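The Case for the Homemade Party

I was standing in the party aisle at Ferkorine in July with a box in my hands that cost 59 dollars. Fifty-nine! It was called something like a Celebration Wall, and it was a bag of balloons in three shades of beige, a strip of plastic tape with holes punched in it, some fake leaves, and a banner that could say HAPPY BIRTHDAY or nothing at all. I had it in the cart. I had pushed the cart as far as the gift bags. And then I put it back on the shelf (the wrong shelf, sorry, whoever works the close there) and went home and got out the scissors.

I've been worked up about this ever since, and my family is tired of hearing it over dinner, so now it's your turn.

My opinion is that most of us have forgotten how to decorate for a party, and that we'd get it back in one afternoon if we stopped buying kits. You need some balloons, a pile of thin white cloth, string and one decent pair of scissors. That's a whole party. That was a whole party for every birthday I had growing up in Holcombe, where my mother did the dining room with strips torn off an old curtain liner, and I thought we lived in a palace.

Let me start with the scissors, as they're the thing people fight me on. Kits are designed so that you never have to cut anything. Everything comes pre-cut, pre-punched, pre-looped. You would think that's a kindness, and for some people it is, but it also means that whatever the factory decided is what you're getting. The garland is the length of the garland. My doorway is not the length of the garland! My doorway is a weird wide doorway that somebody knocked through in the seventies, and every store-bought banner I've ever hung in it has either sagged like a clothesline or stopped a foot short. Once you're willing to cut, the doorway quits being a problem.

And they don't have to be fancy. I know there are people with heavy steel shears that live in a leather sleeve, and I wish those people well. The plain kind with the bright handles, the kind you can spot from across the room when the table is buried in paper, has gotten me through every birthday and one wedding shower. 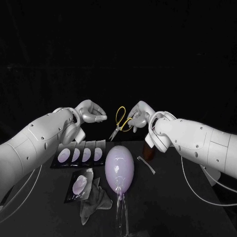 Jae-in Seok wrote to me after I griped about all this in my last column, and the objection was a fair one: the whole point of a kit is that a tired parent at ten at night does not want to be cutting strips of anything, and telling that parent to craft their way out of it is just one more chore with a bow on it.

I've thought about that a lot. I've been that parent. I've been that parent at eleven at night, with a cake that had slid. But I have also put together one of those balloon arches at ten at night, and I want it on the record that it was the longest evening of my adult life. You blow up the balloons, then you blow up the ones that popped, then you push every single knot through a tiny hole in the plastic tape, and your fingertips feel like they've been sanded. Then it won't stick to the wall. Then it sticks to the wall and takes the paint. I had 17 balloons left over and nowhere in my heart to put them.

Compare that with cutting cloth. You fold the stuff over a few times, you snip, you pull it apart and you're done. If the edge is crooked, good, it looks softer when it's crooked. My neighbor's son did most of ours this summer and he is seven. He cut holes in a couple of pieces just to see the light come through them, like a paper snowflake, and those ended up being the ones everybody asked about.

So the chore is real, Jae-in, I grant you that. I just think the box only hides it until you've already paid.

Now, balloons. I have come around on balloons. For a while I was against them altogether — I went through a stern phase, there was a lot of felt bunting — and then I went to a birthday over in Teltgate where there was only one balloon per table, each a single color, each with a scrap of something thin and white bunched up at the neck. No arch, no number in foil, no ceiling full of ribbon. I couldn't stop looking at them. A balloon by itself is a lovely object! We've gotten so used to seeing them by the hundred that we treat them like packing material. One of them, dressed up a little, holds a table all on its own, and kids treat it differently too. They ask if they can have it. Nobody asks for number forty-one out of an arch.

I like lavender best for this. White's too bridal and red always looks like a car dealership to me (I know, I know, people love red). Lavender sits there quietly and makes the white next to it look cleaner. If you want to add something at the top, keep it ragged. The minute you try for a perfect bow you're back in the gift-wrap department, and you've lost the thing that made it nice, which was that a person obviously fiddled with it.

One practical thing I learned by losing two of them: scissors down before you touch the balloon. All the way down, on the other side of the table, blades away from you. I was so sure I could hold both.

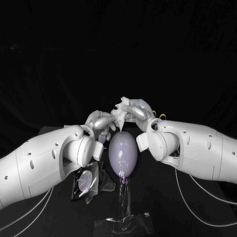

But what about the mess, a reader asked, and the waste, and didn't all those little snippets end up in the trash the same as a kit would?

Some did, yes. I'm not going to pretend I saved the planet with a bedsheet. Balloons are balloons and they go in the garbage at the end, and I'd sooner use five than fifty for that exact reason. But the cloth doesn't go anywhere. Mine is in a shoebox in the hall closet right now. I've used the same pieces for a baby shower, two birthdays and Halloween, where I'm proud to say they were cobwebs. If you've ever tried to put an Aravena arch back in its box you'll know how that goes. I tried! The tape had curled up on itself and the leaves had shed, and the box was, I swear, smaller than it had been that morning.

As for the snippets, I sweep them into a jar. I have no plan for the jar. It's a nice-looking jar.

What I really want to defend, though, is the cloth itself, and I'll go to bat for it over crepe paper, tinsel, plastic table covers and anything that comes on a cardboard spool. You want it thin, thin enough that you can sort of see your hand through it. Old sheer curtains are perfect. So is the lining out of a dress nobody's going to wear again, and so is the cheap stuff on the bottom shelf of the fabric store that they sell for practice. Heavy cotton just hangs there like laundry. Thin stuff does something. You take an end in each hand, give it a few turns and let the middle drop, and you've got a swag, and every time it comes out a bit different. I twist it loosely. My sister twists hers tight like a rope and pins it every foot, and we've agreed not to do the same room.

I had a long argument with myself about ironing. My mother ironed. I did it for years out of loyalty, and sometime around 2000 I quit, and I can report that the wrinkles vanish as soon as there's a twist in it. If you're going to hang it flat behind a cake, sure, iron it. Otherwise go sit down.

The other thing about cloth is that you can change your mind. I hang it, I look at it from the couch, I hate it, I take it down and turn it the other way. With the sticky arch you get one shot and the wall pays for it. I must have rehung the piece over our weird wide doorway four times this summer and I enjoyed every one of them, and by the fourth time there were three other people in the room with opinions, holding ends and telling each other left a bit, no, your left. That was the part of the day I liked most and the guests hadn't even come yet.
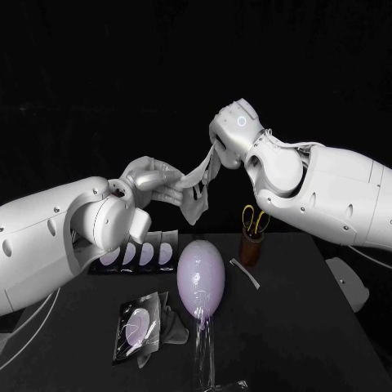 Thin white fabric, loosely twisted and left to droop in the middle.

I do understand that some people open a box and feel relief, and I'm not coming to your house to take your foil numbers down. Buy the kit if you've got twins and a broken dishwasher. All I'm asking is that you try it the other way one time, for a small party, where it doesn't matter much. Give yourself up to 2 hours the afternoon before. Put the kids on cutting, blow up fewer balloons than you think you need, and start with the doorway so you can see how much cloth you've got left for the table.

And hide the good scissors when you're finished. Mine have already wandered off to the garage twice this month.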